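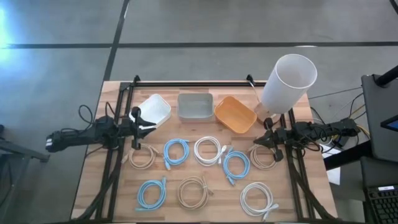

Network cables in beige, light blue and white, coiled and laid out with the bins behind them.

Home | Galleries | Projects | Workshop Notes | Contact

The Cable Clear-Out, December

Photos and notes by Keegan Morin

Room 321 at the Clurville building has been the place where network cable goes when a desk is moved or an office is closed. Most of it came back to us in good shape and went straight into whatever box had space. By last winter there were boxes under the shelves, boxes on the shelves and one box holding the door open. We took two afternoons in December to go through it, coil what was worth keeping and send the rest to the recycler in Savville.

The full set is 26 photos. The captions below cover the ones people have asked for, in the order the work was done. Click any caption to open the larger version.

The shelves before we started
Taken from the doorway. The boxes on the bottom shelf had not been opened since the move from Lasow. Two of the labels said "misc" and one said "good," and the contents were much the same in all of them.

First box, tipped out
Everything in this box had been put away without being coiled. The short cables had worked their way through the long ones, and a power lead had tied the whole thing together. We pulled the power leads first and put them in a separate box, and after that it came apart quickly.

Pulling a knot apart
Work from the plug end and keep the loops wide. Tugging on the middle makes it tighter and can break the clip off the plug. This knot had cables from three different closets in it, going by the tags.

A broken clip
The clip is the small plastic tab that holds the plug in the socket. Without it the cable still works on a desk, but it drops out of a wall jack when somebody moves a chair. We set these aside to have new ends put on. Short ones with a broken clip went to recycling, as a new short cable costs less than the time.

Testing
Each cable went through the handheld tester before it was coiled. One end goes in the main unit and the other in the remote, and a row of lights runs down the side. A skipped light means a bad wire. We tested twice if the first result was bad, because a dusty plug can give the same reading.

Reject pile, first afternoon
Smaller than I expected. Most of the failures were gray cables from the old Lasow front office, which had been run under a carpet and walked on for years. The jackets were flat in places.

Wiping down
A damp cloth with a little dish soap takes off most of the grime. Old tape residue needs rubbing alcohol. Fold the cloth around the cable and pull the cable through it. Keep the plugs out of the wet part.

How we coil
Hold one end in your left hand and make loops as wide as a dinner plate, letting the cable roll a little between your fingers each time so it lies flat. Leave the plugs outside the loop where they can be found. If the cable fights you, it was wound too tight before, and it helps to lay it straight on the floor for an hour.

Ties
We used hook-and-loop strips on anything that goes out on loan and reused twist ties for the rest. No zip ties. They have to be cut off, and a side cutter does not care whether it is cutting the tie or the cable.

Sorting by color
At Clurville the jacket color has never meant anything official, but people do ask for a color, usually to match what is already on a wall. Beige goes to the older offices, where the trim is beige too. Light blue is the general-purpose one. White gets requested for meeting rooms.
We thought about sorting by length first. It makes more sense on paper, but it needs a bin for every length, and the odd sizes end up in the wrong one. Color first and then a length tag on each coil has held up so far.

Tags
Masking tape folded over the cable near one plug, with the length written in marker. Keegan's handwriting on the first batch, a label printer on the second — the printer ran out of tape, so there are a few of mine in the second batch as well.

The bulk spool
One full spool had been sitting behind the ladder. The side is marked 2,000 feet, and it had never been started. It has gone to the Fortin annex, where they are wiring the upstairs rooms in the spring.

Adapters and odds
Couplers, wall plates, a bag of loose plugs and a lot of screws that belong to the wall plates. These are in a lidded box on the second shelf. Please keep the screws with the plates.

The shelves afterward
Same doorway, end of the second afternoon. The bottom shelf is clear and the door closes. Cables for loan are at waist height and the ones waiting for new ends are above them.

Borrowing a cable
Take what you need and write it on the sheet inside the door of 321. When it comes back, coil it before it goes in the bin, even if it is only going to sit there overnight. If it stopped working while you had it, put a knot in one end and leave it on the top shelf so it gets tested. Extra-long cables are kept at Fortin, and those need a day's notice.

Prints and larger files of any photo in this set are available on request. Give the caption title when you write. The pictures may be used in building newsletters with credit.

Recent Galleries
Moving Day at the Fortin Annex
Shelving for the Lasow Storeroom
Tool Wall, Before and After
Savville Recycling Run
Repainting the Clurville Stairwell

Contact Keegan Morin | © Clurville Workshop Pages. All rights reserved. | Back to top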